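Trimming your gripper episodes before training

I spent most of December wondering why my folding policy kept dithering at the start of every run. The answer was in my data, as usual. I'd left in all the dead time before each grasp, so the policy had learned to dither too! Fixing it takes an evening, and most of that is scrubbing through video.

First, load an episode in whatever viewer you like (I use Skitulley, mostly because Rafia Janjua set it up for me) and plot the jaw width underneath. Mine had 106 episodes in the folder and a lot of them began with a long flat line. Now step forward until you reach a moment like the one below, fingers open and one of them at the cloth.
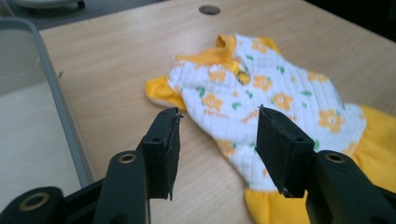

Right finger on the quilted white part, left finger still over bare table.

I call this frame "contact" and type its number into the label file by hand. Then I set the start of the clip to 77 frames before it. Go shorter and you lose the approach, go longer and the dithering creeps back in.

Don't try to find contact from jaw width alone. I did, and the script happily picked the spot where the jaws began to close, well after the fingertip had met the fabric. Giang Lương suggested using it as a first guess and checking by eye, and that's much quicker.

Once the labels are in, run the trim on a copy (please, a copy!) and play back six clips at random. If they all start with the gripper already on its way, kick off training.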